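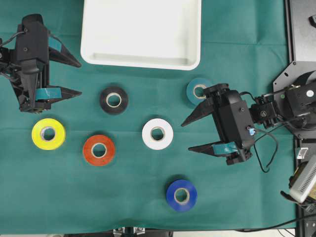

Two-arm tape sorting cell: right gripper closes short after finger change

Posted in Small Cells and Benchtop Arms by Ruan Dlamini

I look after a two-arm bench cell that moves rolls of electrical tape from a cloth into a shallow tray. Both arms are the same model and run the same close routine. The controller is a Zupan board with one serial bus per arm. The left arm has given no trouble.

In February I changed the fingers on the right gripper. The old pair had worn at the pivot holes. Since then the right gripper stops before the fingers are fully closed. The commanded close position is 289 counts and the readback settles at 244. It holds there for a few seconds, the current climbs, and the servo drops out on overload. If I clear the fault and open it, the opening stroke is normal.

What I have checked so far:

Supply voltage at the wrist, under load, is the same on both arms.
The new fingers are the same print file as the old ones.
Swapping the two servo cables at the board makes no difference. The fault stays with the right gripper.
With the fingers off, the servo reaches 289 and stays there with no current to speak of.

The last point makes me think the servo itself is fine. I wrapped fresh tape around the finger bases when I put the new pair on, same as on the left. Could it be the horn? I did not mark the spline before I pulled it. I would like to know the right order for setting this up again before I take it apart a second time.

Ntombi Ntuli 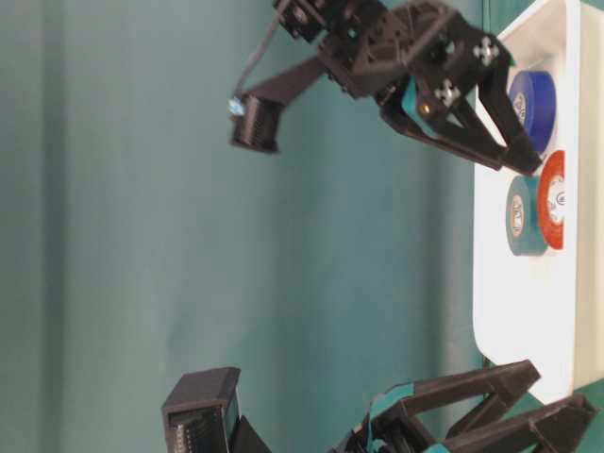 Gert Modise

You have most of the answer in your fourth check. The servo goes to position with nothing attached and stalls with the fingers on, so the load is mechanical. There are two usual causes: the horn is one or more teeth off, or something is binding at the finger base. Do the horn first, but look at the tape while you are in there. If the wrap reaches up into the pivot it will bunch as the finger swings in, and you get exactly this – free opening, stiff closing.

The order I use:

Park the arm with the gripper clear of the tray and the cloth, then cut power to that arm. Tie the wrist cable back so it cannot catch on the fingers.

Take the fingers off and peel the tape. Clean off the adhesive.

Back out the horn screw and lift the horn straight off. Do not turn the output shaft.

Power the servo again with the horn off and command the open position from your config. Leave it holding.

Fit the fingers and horn together with the fingers held by hand at the open stop, then let them in by one tooth. Open should never sit hard on the stop.

Fit the horn screw. Step the gripper closed in increments of 5 counts and watch the current. It should stay flat until the tips touch. Write down the position at contact and set your close limit there.

Put the tape back last, one layer, below the pivot, with the end pressed down on the outside face.

Do not copy the close limit from the left arm. Printed fingers vary from one print to the next even with the same file, and the contact position moves with them. The same goes for any number stored before the change.

Run it empty before you give it a roll. The overload trip is there to protect the gear train, so leave it as it was.

Phyllis Dobson

Had the same on a Prundis gripper. Was the tape. Took it off and it closed.

Anjana Roy

Agree with Gert on the order. One addition: check the pivot holes before anything goes back on. New prints often come out slightly tight there, and the old worn ones would have hidden that. Run a drill bit of the right size through by hand until the finger drops under its own weight. Our cell at Jomholm gets this check at every finger change, and the contact position is read again every 3000 cycles. If it has moved, we look at the horn screw first.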